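The Slow Way to Grullonlow

22 Jul 2024

I'd been warned that Kerstin Strobel would want to meet at a bus stop, and she did. Bay two, Tasholm depot, the bench by the ticket window. She got there before me and she'd already bought the coffee, so I liked her right away.

Kerstin is 70. Last spring she rode local buses from Tasholm to Grullonlow and back again, 2451 miles in all, with no express coaches, no trains and no lifts from kind strangers (she turned down several). It took her 47 days. I get restless if I'm on a bus for half an hour, so I had a lot to ask.

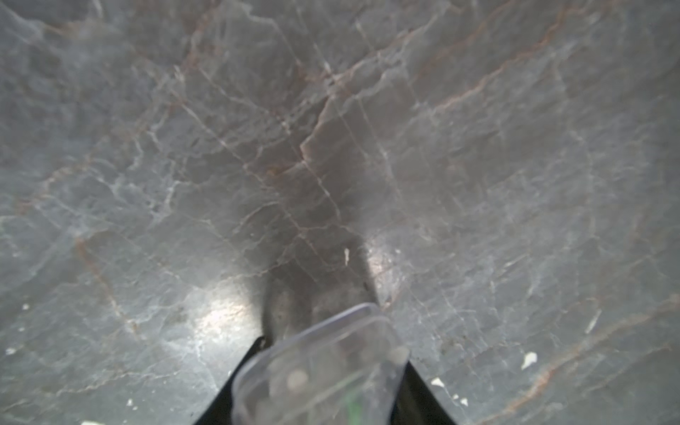 Issue 43

My first question was the obvious one, and she laughed at it. "Everyone asks me why. I had the time and I like looking out of windows! My husband used to drive us everywhere, and he drove fast, and I saw the whole country as a sort of green smear. I wanted to see where people hang their laundry."

She planned it on the kitchen table with paper timetables, which she had to write away for. Most of the companies told her it was all online now. Strebel, the little outfit that runs the hill routes, mailed her a fat envelope with a handwritten note about which drivers would stop if you waved. "I kept that note in my coat the whole way," she said. "It was right about every one of them."

The part I couldn't picture was the changes. Small bus lines don't talk to each other much, and there are places where one route ends at a gas station and the next one starts two miles up the road. She walked those bits. Her knees were fine, she told me, but her shoes weren't, and she bought a new pair in Vistden from a man who also sold her a slice of pie. I asked if it was a shoe store or a bakery and she said she never did work it out.

As for luggage, she's strict. One bag with a zipper, one soft bag for food and knitting, and both of them on her lap or under her feet. She has no patience for the overhead rack. "You put something up there and you spend the whole ride thinking about it. Then you're looking at the rack and you've missed the river."

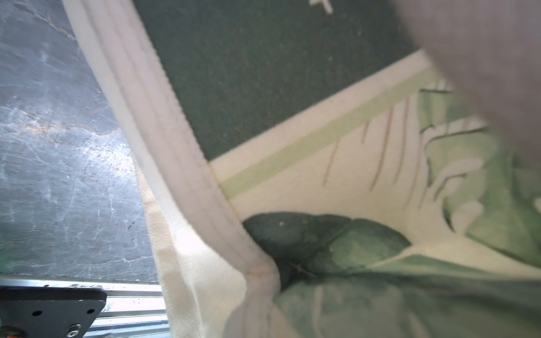 Plain green up top, big leaves below.

We got onto the subject of who rides at what hour, and here she really got going. The first bus of the morning is quiet and everybody has a fixed seat, so a newcomer should stand until it's clear which ones are spare. Mid-morning is for errands and gossip. The school run is loud and she loved it. "They'd ask me anything! How old was I, did I have a dog, was I running away. I said yes to that last one and I was very popular until the end of the line."

The evening buses were harder. In the flat country past Vistden there was a stretch when she was the only passenger four nights running, and she admits she felt low. She called her sister from a motel and said she might come home. Her sister told her she'd have to take the bus to do it, so she might as well keep going.

I wanted to know about the practical stuff as well, for any readers who are tempted.
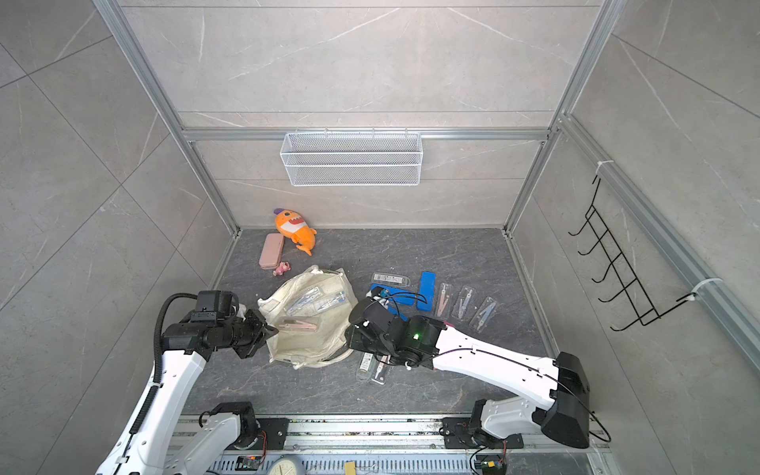 Did you book your rooms ahead of time?

"Only the first two nights. After that I asked the driver where his mother would stay, and I went there."

I've decided to steal that one. She had a couple of bad rooms all the same, including one over a bowling alley, but she says she slept well in most of them and paid less than she'd feared. Food was the bigger expense. She started out with sandwiches and crackers and by the second week she was sitting down to a hot lunch every day, with dessert, and she isn't sorry.

What about the weather? It rained a lot. She says rain is good on a bus because people talk more when the windows fog up, and she picked up a soup recipe that way from a woman who got off before she'd reached the end of it. 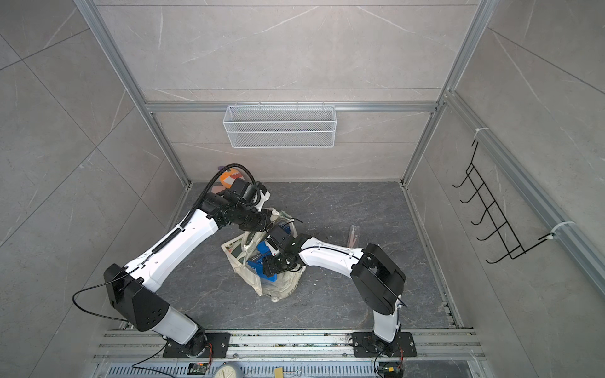 Kerstin has tried to finish it on her own since then, mostly with leeks, and she says it's close. If the woman with the red umbrella is reading this, please write in and tell us what goes in after the barley.

She got back to Tasholm in June, a little after lunch, on the same number 9 she'd left on. The driver asked if she'd had a nice time and she said she had. Then she went home and slept until the next morning with her coat on.

I asked if she'd do it again and she pulled a new timetable out of her pocket. It's the coast this time, all the way up, and she's still missing one connection near the top. "There's a ferry," she said, "but I don't know yet if I'm going to let myself count a ferry." Then her bus came in and she was up the steps before I'd found the lid for my coffee.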